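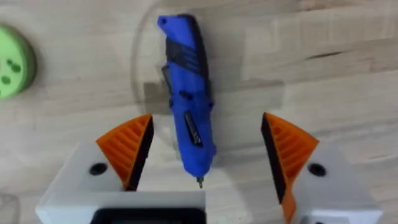
By Marek Šťastný
Tuesday, June | 5 min read
Print | E-mail

1/ I spent the morning with the new Nodside guide to working safely with small robot arms on a bench. It has 169 numbered rules. I've been running two arms on one wooden table at Urkham for a while now and I would like to know who these rules were written for.

2/ To be fair to it, I'm in favor of rules. I wrote the last set we used and it was a page and a half, mostly about cables. I'm less in favor of rules I can't check. "Ensure the gripper is in a safe state before approach." Which state is that? Fingers open? Closed? Power off? It doesn't say.

3/ Take a blue power tool with a short metal bit on it, between two open fingers. Rule 12 says an open gripper is "neutral." Maybe for your hand. The bit doesn't care what the fingers are doing. The guide has nine rules on fingers and I can't find one on which way the sharp end of the object should point.

4/ My own rule, for what it's worth: if the thing being picked up has a bit, a blade or a point, write down which way it faces at the start, and start it that way every time. It takes a minute. Then somebody walking up to the table knows where to look before they look at the robot.

5/ Also: take the battery out if it comes out, and lock the switch if it locks. A gripper finger can land on a trigger just as easily as yours can. I looked for this in the guide. There's a line about "energized workpieces" in an appendix. Nobody on a bench calls a screwdriver an energized workpiece.

6/ Soft finger pads. The guide gives "compliant fingertips" a lower risk score, and the template it recommends (Wudis, the one with the colored boxes) then lets you skip a whole section. I don't buy it. A ridged pad is kinder to whatever it's squeezing. The hard white block it's mounted on is exactly as hard as before.

7/ Now the part on two arms, where I got annoyed. Rule 31: "Where more than one manipulator shares a work surface, zones shall be clearly defined." Defined how? Tape on the table? A line in the software? A drawing on the wall? All three would pass, and a drawing on the wall stops nothing.
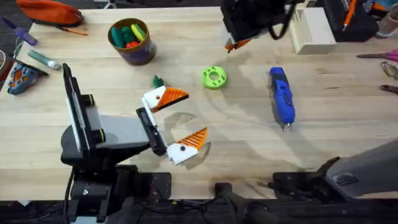

8/ Two arms, one tabletop. The guide wants a gap of 300 mm between their zones. On a table this size, with the parts in the middle where both can get at them, that gap is where all the work happens. You'd be following the rule by giving up the second arm.

9/ What I'd accept instead: one arm at a time is allowed in the middle, the other waits at a parked position that is written down and that you can tell by eye. Slower, yes. But I can stand at the table and see whether it's being followed, without opening a laptop.

10/ Someone replied that software collision checking makes all this unnecessary. It might, for the arms. Does your model have the cup in it? The scissors? The cable hanging off the side of the other gripper? Ask before you tell me it's covered.

11/ Cables get one rule out of 169. One! Looped cables on a moving wrist are the first thing I look at on any setup. Run each joint to both ends by hand, power off, and watch the loop. If it can catch on anything at any point, fix that before you teach the arm a single move.

12/ Clamps. The guide says arms should be "securely mounted" and leaves it there. I want a check at the start of the day, by hand, and initials next to it. Clamps work loose. I don't have a study to wave at you, I just retighten a lot of clamps.

13/ Table clearance is a mixed bag. Rule 44 says "only items required for the task" on the surface. I know maybe one shop that could say yes to that with a straight face. Pliers, scissors, markers and pens live on benches. A rule everyone breaks by nine in the morning teaches people the rest are optional too.

14/ So split it. Reach zone: task parts only, and you mean it. Outside the reach zone: hand tools fine, handles toward the person, nothing sticking up that a wrist could sweep over. For us that second list is short enough to fit on an index card.

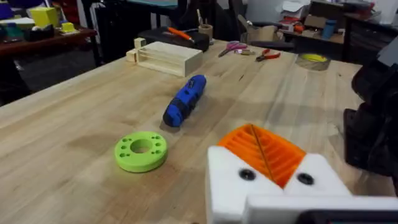 15/ Check the reach zone from more than one side. A table looks very different seen low over the gripper than it does from where you stand. Things at the back that seem miles off from one end are an easy stretch from the other. Put the arm at full reach, mark it, and go all the way round the bench.

16/ Round things. Rings, rolls of tape, anything that can roll or slide when it's nudged. The guide has no rule on them at all. Mine is that round parts start flat. If a roll of tape has to be on the table, it goes on its flat side, or it goes in a drawer.

17/ Seating. Rule 58 bans chairs "in the vicinity." How far is the vicinity? People sit down. They have been sitting down near benches since there were benches. Give me a distance I can measure, or say "no sitting within reach while the power is on," and I'll enforce it.

18/ Logging. We're told to keep a record of every cycle. We went past 2000 cycles some time ago and I promise you no one read those records. What did get read was the paper sheet of stops: 755 entries, each with a time and a few words. "Dropped part." "Cable." "I got nervous."

19/ I'd keep "I got nervous" as a valid reason in any standard. The Løken people marked it down as user error when they looked over our sheet. I think that's backwards, and I told them so. If someone hits stop you want to hear why, and you won't if the form calls it a mistake.

20/ Several of you asked whether I'd throw the guide out. No. The emergency stop section is decent and the bit on who may change speed settings is better than what I wrote. I'd cut the rest until every rule could be checked by a person standing at the table with a tape measure.

21/ We're going to trial it at Urkham anyway, with my index card stuck to the front. I'll post the rules we couldn't follow, by number. If you've had a go at rule 31 and found a version that works, send me a photo of your table. Please don't send the slide deck.

Print this page | E-mail this page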